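Is a second arm worth it for bottle sorting, or am I being sold to?
Posted in Workshop & Small Automation

Ragnheiður Damgaard
We do small-batch packing and have had one arm on a bench since August, picking bottles into baskets and setting them out on trays. It works well enough when the bottles are standing up. The supplier (Menik) has now quoted us for a second arm, a vision package and what they call a "cell licence", and the sales fellow keeps saying the pair will pay for themselves. I asked him over what period and got a brochure.

My partner is keen. I'm not, but I can't say exactly why, and the quote is only held until Wednesday. Has anyone here gone from one arm to two for light work like this? What did you end up paying for that wasn't on the quote? We have the table space and one decent bench for the computer. Budget is tight and I'd sooner spend nothing than spend it badly.
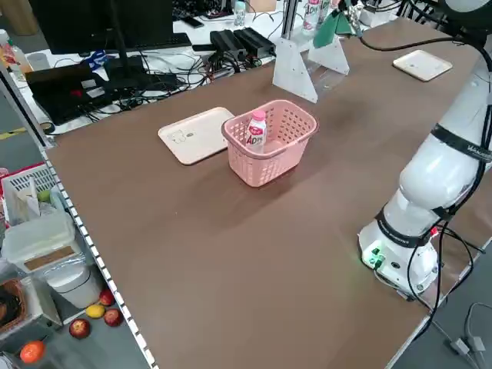

I should add that the supplier's figure is 700 picks an hour for both arms together. We timed ours over a normal morning and got 328 from the one, with somebody standing by to sort out the bottles that fell over. So his number is a bit more than double ours, and I don't see where the extra comes from unless his bottles never fall over.

kestrel_bay
Don't sign by Wednesday. A quote that expires in a few days gets reissued the minute you ring back, or at least every one of mine has.

The 700 will be a demo number. Ask whether it was done with your bottles, your baskets and your trays, and whether a person was reaching in to help. If they won't run your own parts for you, you've got your answer. Bottles with a cap a different colour from the body are usually easy enough for a camera to find. Mesh baskets are the nuisance, as grippers catch the rim.

Things that turned up on our bill and weren't on the quote: spare gripper fingers, longer cables, a proper stand for the calibration target, two days of someone's travel, and an electrician to put in another circuit. None of it was huge alone. Together it came to more than the vision package. Our "cell licence" was also yearly, and that was in the small print on page 4. Get them to write down what still runs if you stop paying.

Before you price a second arm, work out what the first one is waiting on. Ours spent half its life waiting for someone to bring full trays. A second would have waited right beside it. We bought a better tray rack and left it at that.

Vidalin_fan
get the Inow ones, way cheaper, mate of mine has two and loves them

Ragnheiður Damgaard
Cheaper to buy or cheaper to own? I looked at Inow and couldn't find a price for service anywhere on their site.

Vidalin_fan
not sure sorry, he's only had them a couple months

Ketulis
I partly disagree with kestrel_bay. Two arms on one table can make sense if they do different jobs, say one filling the basket and the other looking after trays. Two arms doing the same job in the same space mostly spend their time keeping out of each other's way, and you'll lose more picks to that than the salesman will admit.

Ask Menik to rent you the second one. If they're so sure of the payback they shouldn't mind. Ours minded a great deal, and we went elsewhere. And cost the labour honestly: if you still need a person standing there for fallen bottles, that wage stays in your sums with one arm or with two.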